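Why do we fold sheets?
November | By the Pundwood Young Readers desk

A bed sheet is a very big piece of cloth. If you push it into a cupboard in a heap, it fills the whole shelf and comes out covered in creases. Folding makes it small and flat, so that other things can go in beside it.

Each time you fold a sheet in half, it takes up half as much space on the shelf, but it gets twice as thick. Fold it 5 times and you have 32 layers of cloth in one neat block.

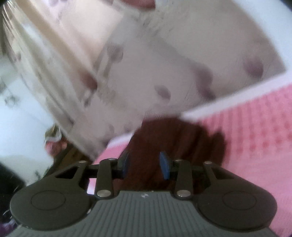 Large pieces of cloth are hard to fold because they bend wherever they like. A book keeps its shape when you pick it up. Cloth hangs, slides and swings, and air gets under it and lifts it. A pattern can help you see what the cloth is doing. On a white sheet with dark spots, you can watch the spots move as the sheet tilts. They blur when it goes fast. When it is lying still, you can use the spots to help you line up the edges.

Try it yourself with a pillowcase first. Lay it on a bed and smooth it with your hands. Bring two corners across to meet the other two. Smooth it again, turn it by 90 degrees and fold it once more.

A full-sized sheet is easier with 2 people. Stand at opposite ends and hold a corner in each hand. Pull gently until the sheet is flat, then bring your hands together. Now walk towards each other and match up the corners.

Shared 1055 times | 5 comments

More from Pundwood
Why does wool shrink?
How a zip works
What is cotton?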